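Wundeso hand-held gripper pair: tried at the Drikance open day
Reviewed by Afroza Munshi
2024-12-20

Drikance opened its demonstration room to visitors this week and I booked a slot on the Wundeso grippers. They are sold in pairs, left and right, and are meant for recording manual tasks that a robot arm will later be trained on. The list price is 295 per hand, cables included, stand and software not.

Each slot began with a short talk by Ingvild Sæther, followed by a keyboard task at a white board laid on a wooden table. The operator holds one gripper in each hand and works over a compact mechanical keyboard. Both units are wired. The cables leave the gripper near the wrist, and I would have liked a clip on the forearm to take the weight. 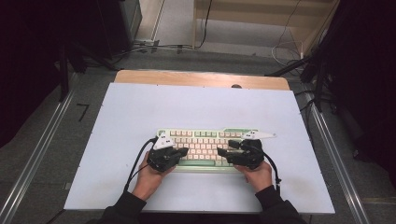 Munasinghe, who had the slot before mine, remarked that the pull of the cable mattered less than the trigger spring, which he found too stiff for small movements after five minutes of use. I agree on the spring. Mine was stiff at the start of travel and light at the end, so a gentle pinch took some practice.

The task sheet listed six steps: press named keys, pull one keycap, set it down, refit it, slide the keyboard to a mark, slide it back. Pressing was easy with a closed tip. Pulling a keycap was not. The fingers are flat pads, wide in relation to a single key, and they tend to touch the neighbours first. Rounded keycaps give them little to hold. I completed the sheet on my second attempt.

Pad wear needs watching. The black pads on the gripper I looked at most closely had chipped and crumbled lower edges. Drikance quotes 9 for a spare set. The arms behind the pads are dark green, with brass-rimmed holes, and showed no play when I twisted them by hand.
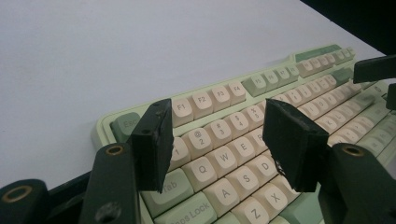
Gripper pads at the keyboard, Esc key end.

Compared with the Burkulley unit I tested in August, the Wundeso is bulkier in the hand but opens wider. For boxes, cups and tools I would choose the Wundeso. For work at keycap scale I would wait for the narrow pads, which Drikance expects to stock but would not put a date on.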